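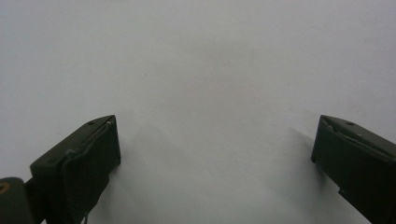
About us

Norberg Equipment Planning helps small manufacturers, labs and schools decide what automation to buy, what it will cost to run, and what they can leave for another year. We do not sell robots and we take no commission from the companies that do. Our clients pay us a fixed fee agreed on before the work starts.

The company was started by Kumiko Koyama and Etelka Bárány, who had both worked in purchasing at a packaging plant in Sorkeston. Kumiko handled capital requests and Etelka handled spare parts. They kept seeing machines approved on the purchase price alone, with fixtures, training and replacement parts turning up later in somebody else's budget. Their first planning worksheet came out of that job, and a much longer version of it is still in use here.

What we do

Most projects begin with a site visit. We watch the task as it is done now, talk to the people doing it, and write down part sizes, shift patterns and floor space. From there we prepare a budget covering 2 years of use. It includes the arm or other machine, grippers and spare fingers, mounts, guarding, electrical work, software fees, staff time and service visits.

Grippers get more of our attention than clients expect. Finger pads are a wear item and should have their own line in the budget. We also ask how wide the jaws need to open, how the fingers are fastened, and whether the shop can change them without calling the supplier. A hand-held gripper is a cheap way to try out a finger shape before money goes into an arm.

We have finished 69 plans so far. Several of them recommended buying nothing that year.

Who we work with

Our usual client has fewer than 30 employees and no automation engineer. We also advise two school districts and a community college on lab equipment, where the budget is set in spring and the order has to be placed before October. Projects under $1000 are handled by phone and email.

People

Kumiko Koyama, budgets and contracts
Etelka Bárány, parts and service planning
Iddrisu Osei, site visits and layouts
Aranka Kelemen, gripper and tooling trials
Teresa Arruda, office and scheduling

Our office is in the Tosh Building in Ultmont, on the second floor, with the trial bench in the back room. Visits are by appointment. To set one up, call the office and ask for Teresa, and have a short description of the task ready along with the weight of the heaviest part.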